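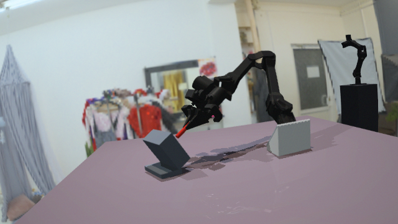
A simulated arm reaches toward its block at Murnano. A second arm stands by in the background.

Ruairí Costello hands me the controller and tells me to take my time, and I take so much of it that he goes off and makes tea. I'm supposed to be steering a black robot arm across a pinkish tabletop to a gray block. The arm exists only on the screen, so I can't break anything, but my palms are sweating all the same.

I'm at Murnano to see how a robot gets its schooling. Every attempt a person makes gets recorded – the good reaches, the clumsy ones, the long wobbles in the middle – and the whole pile goes to a learning system called Memitz, which tries to work out what we were all up to. When I visit, the pile stands at 1,138 examples. Mine will make it 1,139, if Ruairí decides to keep it.

He keeps more than I'd expected. "If I only saved the pretty ones, it would never learn how to get out of trouble," he says, scrolling back through my effort (I overshot twice, and he was very nice about it).

Nuala Heffernan builds the rooms. She likes them cluttered, with clothes on a rail, a mirror, a poster, a plant, and she changes them often so that Memitz doesn't get too attached to any one wall. There are 14 so far and she wants 40 by July. I ask if she has a favorite and she shows me three!

On a good day one person can record 100 attempts. I manage six before my thumbs give up, and Ruairí saves four of them.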